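Things I Have Learned from Growing Tomatoes on a Balcony

My balcony faces the wrong way. The woman at Ondik, where I buy my potting mix, asked which way it faced and then made the sort of noise a mechanic makes when you start the engine for him.

I bought 3 plants anyway. By the time I had added pots, stakes, feed and a watering can with a nicer spout than mine, I was out 40 dollars - a sum that buys a great many tomatoes from people who know what they're doing.

Then came the reading. Half the internet says to pinch off the side shoots and the other half says pinching is cruelty. I pinched two plants and left the third alone as a kind of experiment, then forgot which was which by the end of June.

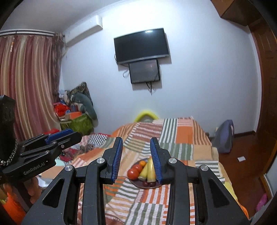

The neighbors have opinions too. One swears by crushed eggshells, another by talking to the leaves, and the man upstairs believes in watering at 8 in the morning, mostly so that it drips on me while I have my coffee. I tried the eggshells. The plants ignored them, but the pigeons were thrilled.

My total harvest by August stood at four tomatoes, one of which had split. I ate it over the sink with salt and told everyone it was the best I'd ever had. It was fine. It was a tomato.

Next year I'm doing peppers. Ondik has already sent me a coupon for the seeds, and I've started looking at bigger pots.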